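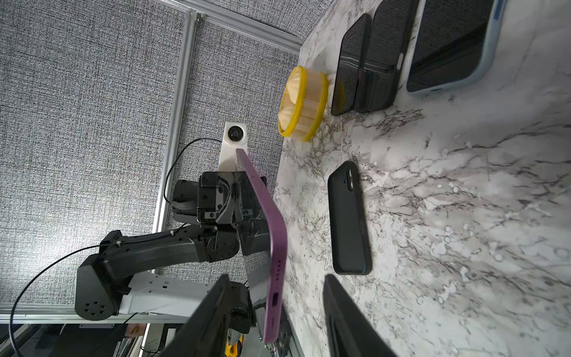

Fig. 1. Wrist camera view, phone held edge-on with the charging port end low.

Week 4: Gripping thin, slippery things

Welcome back to the Clivcombe shared workshop course! This week we get to my favourite part of the whole build — closing the fingers on something you would rather not drop.

Phones are great practice. They are narrow, smooth and rounded at the sides, so a small error in finger angle shows up straight away. Look at how much of the view the two black fingers take up in Fig. 1. Your camera sees the phone and its port end well, but plenty of the table is hidden behind the wedges, so plan your approach before you close.

Bench work, in pairs:

Set the closing limit to 900 in the Ikari script. Anything over that and the servo hums and gets warm.
Jog both arms to the home position and check that no cable goes tight.
Pick up an empty case first, then a phone.
Hold for three seconds, tilt, and put it down gently.
Save your wrist view each time. You'll want it for colour tuning next week.

Anathi's group got a clean tilt at 4000 steps on Sunday, which I was thrilled about, so try that as your starting speed. Abdelkrim has the spare finger pads — ask him before you print more.

Reading: Singhal notes, section 3, up to the part on friction.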